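Ticket: Bag episodes rejected by contact labeler
Project: Koltard / hand-held demos
Opened by: Amirhossein Moradi
Assigned to: Venkatesh Menon
Status: open

February 4, 2021 – The labeler is dropping bag episodes from the January batch. Of 400 episodes it rejected 40, all with plastic bags. Rigid objects go through fine. The log says "no stable contact" even when the fingers have hold of the film.
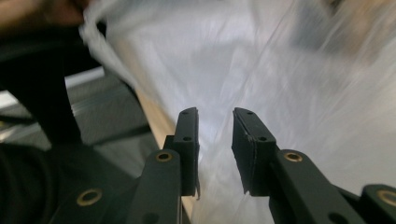 Checked the time sync between the two grippers first. No drift. Then reran the 40 with the blur filter off, and 24 of them passed. The other 16 still fail, so blur is part of it but something else is wrong too.

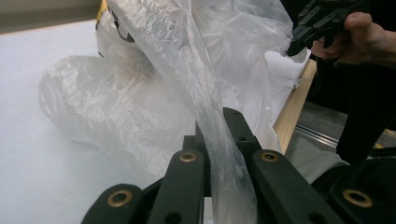
Twisted strip of bag held in the near gripper, second gripper at upper right.

Menon: The labeler looks for an object edge between the pads. With thin film it finds creases and picks a new one every few images. Try taking contact from finger width and use the head view only to find the bag. 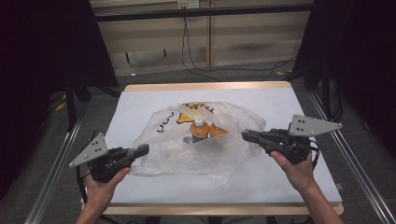 Head view. Bag with orange bottle inside, one gripper on each side.

Moradi: Tried it. 12 of the 16 now pass. The last four have the opposite fault – contact is marked while the fingers are still open, as soon as the bag fills the gap between the pads. 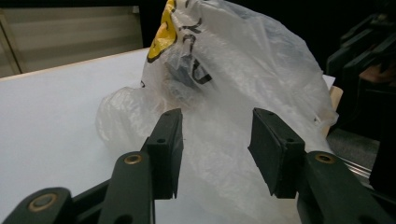 Photo: Koltard project, gripper view

Menon: Then width needs a lower limit before contact can be set. I'll add it to the Devadiga branch. Please don't retrain on this batch until the labels are redone.

Berkarum Support | Contact | © 2021 Berkarum | Back to top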